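Prernitz Building, second floor – shared bins and work surfaces
Monthly check, March
Checked by: Lakmal Thambiah
Copy to: Yiğit Kahraman

1. Walkways clear: Yes. The Plillitz cartons have finally left the fire door, where they had been long enough to get mail.

2. Work surfaces level and steady: Yes.

3. Bins on the surface, not overhanging: Yes.

4. Bin walls and divider sound: Pass with comment. Scuffs and scratches throughout. The divider on bin 63 has lost a fair bit of its finish and gained a squiggle that could pass for a signature. Cosmetic, but run a gloved hand over the worn edge before the next check.

5. Contents suitable for an open bin: Pass with comment. The rule is no blades, no glass and nothing that leaks. A dish scrubber breaks none of these, though I'd still like to see it living near a sink.
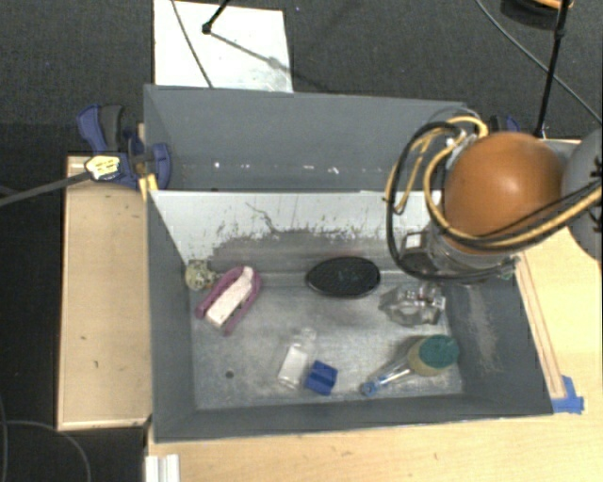

Whoever sorts the bins next should go by the Desel sheet, page 2, and put kitchen things with kitchen things. "Miscellaneous" is a category on that sheet – it was meant to be a small one.

6. Bin labels readable: Fail. Label 761 has been corrected in three colors of ink. Reprint.

7. Load under 60 pounds per bin: Yes, comfortably.

8. Step stool feet intact: Fail. One rubber foot missing, same as last month. Altıntaş has the order and, I am told, the foot.

Recheck items 6 and 8 by Friday. Yiğit to sign.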